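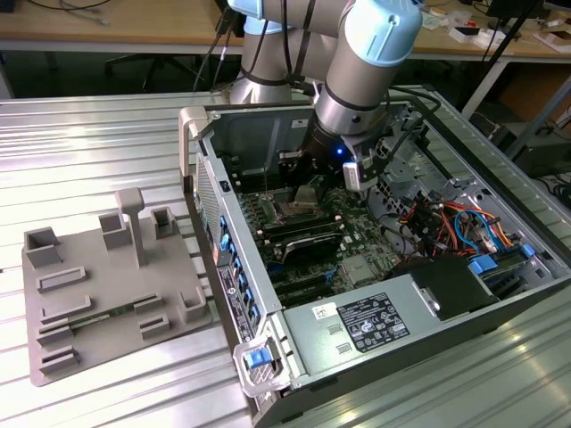 Drop-off and collection: your questions

Which computers do you take?
Desktop towers and laptops of any make. We don't take printers or televisions. Tablets go to the Brarkell counter next to the library.

What does it cost?
Checking a machine is free. If you want it back with a new drive and a clean system, the charge is 49 euros, paid when you collect.

Do I need to wipe my files first?
Copy anything you want to keep before you come. We erase every drive we receive unless you tick the "keep my data" box on the form.

How long will it take?
Most towers are ready in 3 working days. Laptops take longer if a part has to be ordered.

Can a school or club bring several?
Yes, but write to Olaia Herrero first so that she can book you a slot. Bring the leads in a separate bag with your name on it.
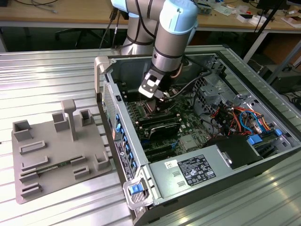

Odeck, 25 November 2022

Changes to this page

Will you be open over the holidays?
The desk closes for 2 weeks at the end of December. Machines left before then can be picked up in January at no extra charge.

Can I still use my October voucher?
Yes, until the end of January. Hand it in with the form.

Who do I contact about a late repair?
Riaan Radebe at the front desk. Please have your ticket number ready.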